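Falcombe Street Toy Library: the March sort-out

Hello again! Kettle's on, the roller door is up and I've finally got five minutes to sit down and write. For anyone new, I'm Afia Wumbei, and twice a year a few of us pull every tub off the shelves, wash what can be washed, match up what can be matched up and write a very long list of what's gone missing. It takes two days and a fair bit of banana bread (thank you Dilani, the one with the walnuts was the winner).

We've got 600 toys on the register now, which sounds like heaps until you see it all out of its tubs, and then it sounds like far too many. The puzzles went first this time, since they're the slowest, and I had them all back in their bags by morning tea on the first day. I was pretty chuffed with that! Last year I was still hunting for the corner of the farmyard one when it got dark.

After puzzles come the shape sorters, my favourite job and everybody else's least favourite. They all come back with somebody else's pieces in them. Stars, hexagons, cylinders, the lot. My method is to tip the blocks out on a big flat board where I can see all the colours at once, put the lid of the sorter next to me and try every single piece through its hole before it's allowed back in the tub. If it sticks, it's from a different set, even if the colour looks spot on.

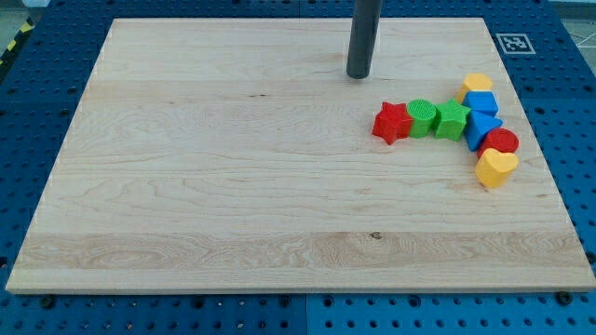

The two greens are what always catch me out. We own a pair of sorters from different makers and the greens are so close that you need good daylight to tell them apart, so please, please, if you have both at home at the same time, tip them out on different rugs. Mariama Fiadzo suggested a dot of nail polish on the bottom of every piece from the older set, and I was all for it until we remembered that most of our borrowers put everything straight in their mouths. Back to squinting, then.

Washing is easy by comparison. Plastic blocks go in a tub of warm water with a squirt of dish soap, then a rinse, then out on old towels until they're properly dry. Don't rush the drying! Any piece with a seam will hold a bit of water inside and you'll hear it slosh a week later. Give each one a shake by your ear before it goes back.

Anything wooden gets a wipe with a barely damp cloth and that's all. Kekeli Kwofie has offered to go over the rough edges on the train tracks with fine sandpaper, and he's taken 39 bits of track home in a shopping bag, so if the Bolero railway shows as unavailable when you try to book it, that's where it is. He reckons he'll have it back before the school holidays.

A few things still on the missing list, if you'd be kind enough to have a look under the couch:

The little brass bell from the Skurlow shop counter.
A blue cylinder, chunky, from the toddler sorter.
The giraffe's back half (I know, I know).
One drumstick from the Achari music tub. We can lend it out with a single stick but it does cause arguments.

Missing pieces can go in the basket inside the door, any time we're open, and there's no fine and no telling off. Ebenezer Ackah dropped back a dice last month that had been in his car since before his daughter started school, and we were thrilled to see it.

Borrowing is back to normal from nine in the morning. The shape sorters are on the low shelf on the left, newly labelled, with a piece count on the lid in my terrible handwriting. If you can't read it, just ask and I'll come and have a go myself.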